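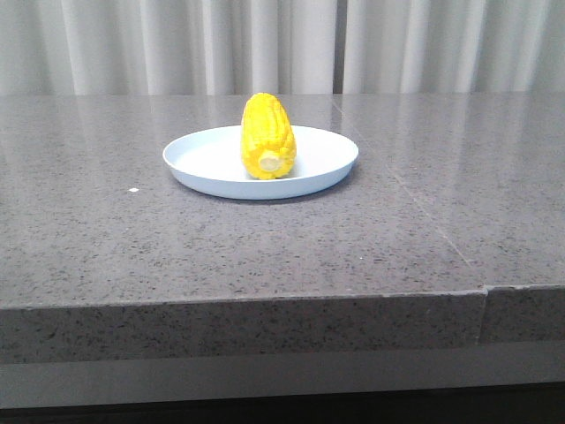
Print this page | E-mail this page

Platelet Donor Questions, Answered by a Regular

My name is Yu-na Tak and I give platelets at the Caltside Donor Center. I started the way most people do, with ordinary whole blood, and switched after one of the nurses asked if I'd ever thought about the machine down the hall. The front desk kept sending new people over to my chair to ask me things (I'm usually stuck there for a good long while, so I'm an easy target!) and in August 2019 they asked me to write some of it down. I'm a donor, not a nurse. If the staff tell you something different, go with the staff.

What are platelets, anyway?

They're the tiny cells in your blood that help it clot. A lot of them go to people having cancer treatment, and to people having big operations. They only keep for a few days once they're collected, so the center always wants more of them, even in weeks when there's plenty of regular blood in the fridge.

How is it different from giving regular blood?

With a regular donation you fill a bag and you're done. With platelets your blood goes through a machine that spins it, keeps the platelets and gives you back the rest. It goes out, it comes back, it goes out again. You're in the chair for 2 hours or so, and then there's the check-in before and the snack table after. I tell people to clear a whole morning and be pleased if they get some of it back.

Does it hurt?

The needle pinches, the same as any other needle. After that I mostly forget about it. At Caltside you can have one arm or both arms done, depending on which machine is free. One arm takes longer but you can turn the pages of a book. I always ask for one arm – I tried both once and my nose itched the entire time. The nurse scratched it for me, very kindly, with a folded tissue, but I wouldn't say I enjoyed it.

Why do my lips tingle?

This surprised me my first time and I wish I'd asked sooner. The machine adds something to keep the blood from clotting in the tubes, and it can pull your calcium down a bit while you're hooked up. You might get buzzy lips or fingertips. Tell the nurse right away! They can slow the machine, and they usually give you a couple of chewable calcium tablets. Mine taste like chalky oranges. I now chew one before we start, which the nurses are fine with, but check with yours.

What should I eat beforehand?

A real meal, a few hours before at most, and not a greasy one. Very fatty food can make the donation unusable, so save the burger for afterward. Drink lots of water the day before as well as that morning. I like oatmeal, or eggs and toast if I'm running late. Cheese or yogurt the night before is a good idea too if you can eat dairy.

Can I take aspirin?

Not right before. Aspirin stops platelets from doing their job, so there's a waiting period of a couple of days after your last one. Please don't stop taking anything your doctor has put you on just so you can donate. Call the desk and ask. Also check the label on your cold medicine, as I got sent home once over a fizzy tablet I didn't know had aspirin in it.

Will I be cold?

Yes! Even in the middle of summer. Some of your blood is taking a trip through room-temperature tubing and you're lying still the whole time. They have heated blankets and there's no shame in asking for a second one. Wear warm socks. Wear sleeves that push up past your elbow and stay there.

What if I need the bathroom?

Go right before they call you. Then go again. Once the machine is running you really can't get up, and if it's an emergency they have to end the donation early. They won't be mad, it happens to everybody sooner or later.

What is there to do?

Each chair has a little screen with movies on it. Bring your own headphones, the loaner ones pinch. I've got through 12 seasons of a baking show in that chair. Other people nap, but the nurses will wake you now and then to make sure you're doing okay. Squeezing the ball when they tell you to is about as strenuous as it gets.

How often can I go?

A lot more often than with whole blood. Your body replaces platelets within days. The center has rules about how many times you can give in a year and how long to wait in between, and the booking system won't let you break them. I go every other week unless I'm traveling.

Who can't do it?

They check your platelet count from a small sample, and if it's low that day you'll be asked to come back. Some women who have been pregnant need an extra antibody test first. I did, and it was one more tube of blood and a phone call. There are also the usual questions about travel, tattoos and medicines. I can't tell you whether you'll pass, so please don't be shy about calling.

Do you get anything for it?

Snacks, and points. Each visit puts points on your Drisard card and you can trade them in for things at the front desk. A T-shirt is 2,000. I'm at 1,805 and I have my eye on the blue one, if they still have mediums by November.

Can I bring a friend?

You can, and they can sit in the waiting area, or book the chair next to yours if they're donating too. Kids can't come into the machine room. If you're nervous, ask for a first visit in the afternoon, when it's quieter and the nurses have more time to talk.

How do I get there?

The center is on Eka Street, across from the Ryu parking garage. Take your ticket in with you and the desk will stamp it. The side door is closer to the garage but it's only for deliveries, and I've stood there ringing the bell in the rain, so go around to the front.

What about afterward?

Sit at the table for fifteen minutes, even if you feel great. Keep the wrap on your arm for a few hours, drink more water than you want to, and skip the gym until the next day. I carry my groceries with the other arm. If you bruise, or you feel dizzy later on, call the number on the card they hand you. There's a nurse on that line, day and night.

Print this page | E-mail this page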